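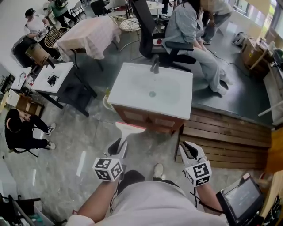 4.2 Hand washing and short draws at the bathroom sink

Short draws made up most of the recorded events at the bathroom sink but a small part of the water used there. We define a short draw as any event in which less than 800 milliliters passed through the meter before the faucet was closed. Longer draws were mostly shaving, face washing, and filling containers, according to the diaries.

The 48 households in the study were spread over two districts, Stitgate and Andrade. Each household kept a diary for six weeks while a flow meter was installed on the cold supply line under the sink. Hot water was not metered. In Stitgate most homes had no hot supply at the bathroom sink at all, so the cold line gives nearly the whole picture. In Andrade this was not the case, and totals for that district should be read as lower limits.

Sinks differed more than we had expected from the housing records. The older homes in Stitgate had wall-hung basins, often with separate taps, and the supply line was easy to reach. Homes refitted later tended to have a basin on a cabinet. The basin in Figure 1 is of this second type, a rectangular white ceramic unit mounted on a wooden cabinet. With cabinets the meter had to go inside, and reading it meant moving whatever was stored there. Several households asked us to shorten our visits for this reason. We changed the schedule for these homes from weekly readings to one reading every two weeks.

Basin shape did not have a clear effect on the volume of a short draw. We had thought that a shallow basin might lead people to open the faucet less, to avoid splashing onto the counter or the floor. The diaries mention splashing often, mainly in homes with small children, but the metered flow in those homes was close to the flow elsewhere. Supply pressure was a better guide. Homes on the upper streets of Stitgate had low pressure in the morning, and their short draws lasted longer while using the same amount of water or slightly less. Residents there described waiting for the water as a normal part of washing up before work.
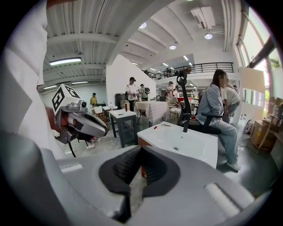

Evening use followed a different pattern. Draws came close together, often in pairs, with a gap of a few seconds between them. We read these pairs as wetting and rinsing, with the faucet closed in between. Whether this habit saves water depends on how fast the faucet can be opened and closed. In homes with a single lever the pairs were common. In homes with two turning handles they were rare, and the faucet was generally left running until the person was done.

Diary entries agreed with the meter record for long draws but missed many short ones. This was true of adults and children alike. Alfredo Navarro, who coded the diaries, marked an entry as matched if it fell within 2 minutes of a metered event. A wider window would have matched more entries, but it would also have joined entries to the wrong events during the busy part of the morning. Unmatched short draws were kept in the analysis and assigned no purpose.

The meters also had a limit of their own. The Ziltier unit used in Andrade did not register very slow flow, so dripping faucets went unrecorded. The Stino unit used in Stitgate did register it, and one dripping faucet there had to be removed from the event counts by hand. We do not compare leakage between the districts for this reason, and the event counts given here exclude slow flow in both.

July readings were treated separately. Pressure in Stitgate was reduced for part of that month while a main was repaired, and residents filled buckets at the bathroom sink ahead of the work. Including these draws would raise the average volume per event for the district without telling us much about daily washing. They are taken up again in Section 5, together with water stored in the kitchen.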